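Search the notebook

Lurkel trial kit, gripper pair: working notes
September, entry by the bench 2 side

Second day with the kit. I write this before I forget the details, and for whoever has to decide about keeping it.
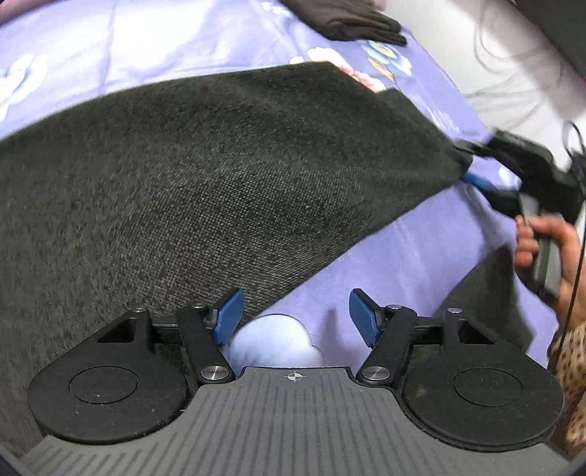
A remark came from Gustonitz already in the morning, that a gripper which is good with cloth is usually bad with everything else, and that we should test it on hard things before we get too happy. I agree in principle. But cloth is the reason we asked for the trial, so cloth comes first and the hard things wait until the end of the week.

Setup. The kit has 2 hand-held grippers, the cables and a printed sheet of four pages. The sheet is clear enough, except for the part about pairing left and right. It tells you to start "the primary unit" and does not say which one is primary. I tried both ways. If you start the wrong one first, there is no error message, but the two recordings have swapped names. I marked one handle with tape after this.

Work today: dark gray cloth on a bed with the printed lavender sheet. One gripper takes the corner, the other works at the lower edge. The task is written as "take corner, take edge, lift, lay flat", without folding. I wanted to learn the hands first and not the task.

Fingertips. The blue pads are the best part of the kit for me. Soft enough that you can press down on the mattress and close, and the cloth comes between them. With thin cotton I must press less, otherwise I take the bedsheet too. This happened many times in the first hour. With the gray cloth it happened less, I think because it is thicker and slides over the sheet easily.

The linkage keeps the tips parallel when it closes, as the sheet promises. I checked with a piece of card between the tips at three openings and saw no twist. All the screws I tightened by hand before starting, and again at lunch. One of the lower ones had moved a little, less than a quarter turn. I put a line with paint marker on each screw so that the next person can see it at once.

Cable. It is thin, and this is good for the wrist, but it wants to go where the cloth goes. Two times I have closed the gripper on something and it was the cable of the other hand. I now lead it over the shoulder with a clip. Lurkel sells a sleeve for this as an extra. We should ask if it can be included, since it is not a luxury when you work with both hands.

Dust. Black matte parts plus a fuzzy cloth, you can guess. The lint is on the pads and the plate and I do not see that it disturbs the function. I wiped the blue tips with a damp tissue between the sets. I do not know if alcohol is allowed on this material, the sheet does not mention it. To ask.

Numbers. 157 attempts in total, counted by the software and including the bad ones. I did not sort them yet, so please nobody quote a success rate from this page. My feeling is that the corner is reliable and the edge is not. When the cloth lies diagonally over the bed, the edge is far from the body and I come in too flat. Then the tips push the cloth away and make a wave. Coming from higher solves it, but my elbow did not like it after over 2 hours.

Weight. I put one gripper with its cable on the kitchen scale and got 295 grams. It feels heavier than this because most of the mass is forward of the hand. A strap would help. The Ackroyd pair that we had in spring was easier to hold, but it had hard tips and was no use on fabric, so I do not want to go back.

Software. Start and stop are quick. It is annoying that you cannot mark an attempt as bad with the same hand which holds the gripper. I said "bad" aloud each time and will find it in the sound later, which is a slow way to do it.

Open points:
- which cleaning liquid for the tips
- price of spare tips, and how many come in the full kit
- cable sleeve included or not
- can the trial be longer, until Saturday at least
- folding task, written properly this time
- hard objects, for Gustonitz

For now I would say keep it for the cloth work, if the spare tips are not too expensive. I will not write the recommendation before the attempts are sorted.

Comments

bench4: On the Ackroyd ones we glued a strip of silicone on the tips and it held maybe a week. Would not repeat.

Rurwood: We have the same kit here. Isopropyl made our tips slightly sticky, so we went back to water and a drop of dish soap. Let them dry well before you close them.

bench4: Is the paint marker the yellow one? Please put it back in the drawer.

Rurwood: Also, for us the primary is the one you plug in first, whichever hand it is. Took us a day to find.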